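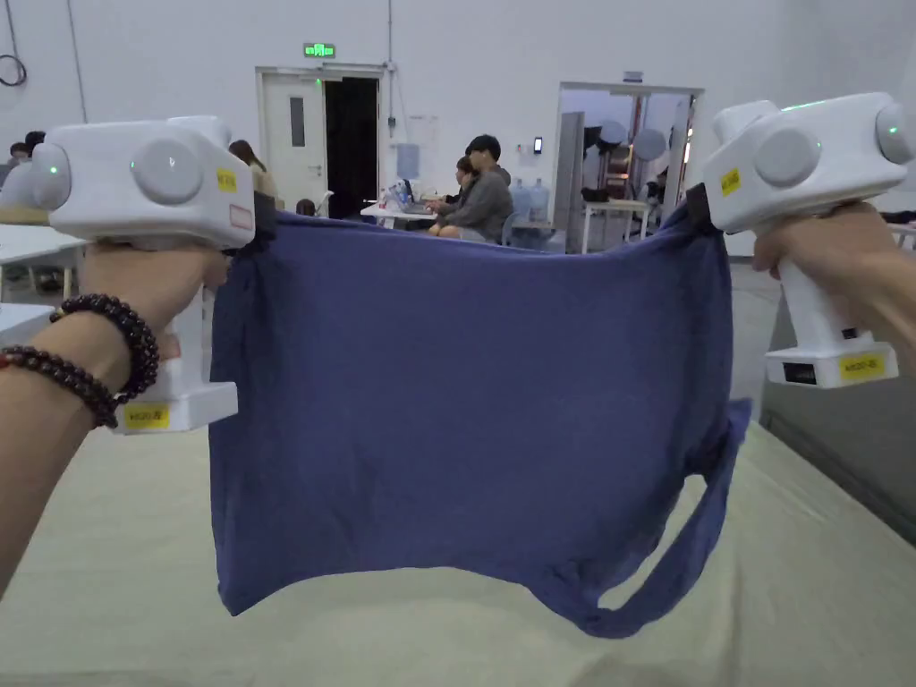

I'd been working the Flitura desk for all of three weeks when they gave me the first flight to Drikska. The first one ever! There was a cake on a folding table by Gate 9, and a balloon arch, and a ribbon that somebody from marketing kept moving because it blocked the fire door. I had on my good shoes. I had practiced saying Drikska in the car (you sort of swallow the first k) and I was feeling pretty great about my life.

The plane had 130 seats. We had sold six.

I refreshed the screen a few times, the way you open the fridge again in case there's pie. Still six. Two of them were a couple going to bury an uncle, one was a man with a cello who'd bought the second seat for it, so really we had five people and a cello, and then there was a kid in a Prukix hoodie, which I thought took some nerve, flying us while dressed as the competition.

"Where is everybody?" the man with the cello asked me.

"It's December," I said, like that was an answer.

The fare was 600 dollars, and Prukix had put on a flight that same morning, to the same place, for less than my shoes. I knew it. The marketing woman knew it too. She cut the cake into about a million tiny squares and then just stood there holding the knife.

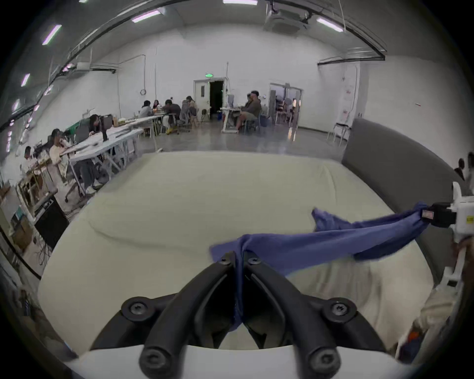 *Blue cloth, twisted.*

So I picked up the microphone. I was supposed to board by groups, one through five, and I thought, well, I'm going to do it right. I called Group One. Nobody was in Group One. I waited a decent amount of time and called Group Two, and the uncle couple came up, and everybody else clapped. I don't know who started it. The kid in the hoodie whistled through his fingers. By Group Four they were clapping for the cello.

We were ready 30 minutes early, so the captain came out and ate cake with us at the gate, and the widow's sister (I'd gotten that wrong, they weren't a couple at all) told us about the uncle, who had never once been on an airplane and had kept a suitcase packed by his front door anyway. She cried a little. The marketing woman gave her the ribbon to wipe her eyes on. It was that shiny kind and didn't soak up a thing.

Then off they went, and I stood at the window until the lights were gone over the Onishi hangar.
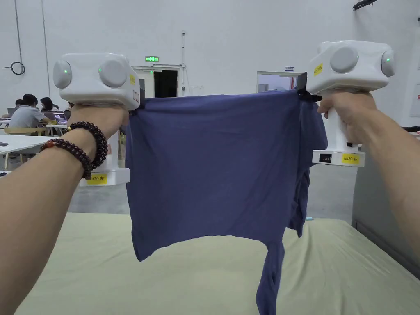
My mother asked on the phone that night if they were going to cancel the route, and I said probably by spring. She wanted to know what it cost to get on before then. I told her I could maybe find her a seat.

"By the window?" she said.

I said I'd have to check.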